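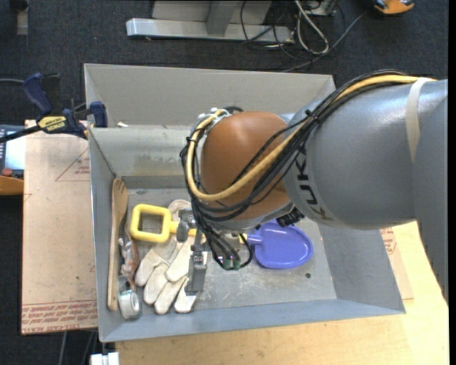
The Town That Kept Its Ferry

Fenddale has 1,962 residents and a perfectly good bridge, opened in July to speeches and a brass band. Most mornings at 7:40 they drive past it and queue for the boat to Pladness.

The crossing takes longer, costs more and smells of diesel. It also sells Kokkinos coffee, a brew with the color and charm of bilge water, and refills are free. The county expected nearly 3,000 cars a day on the bridge. It has hired 2 consultants to find them.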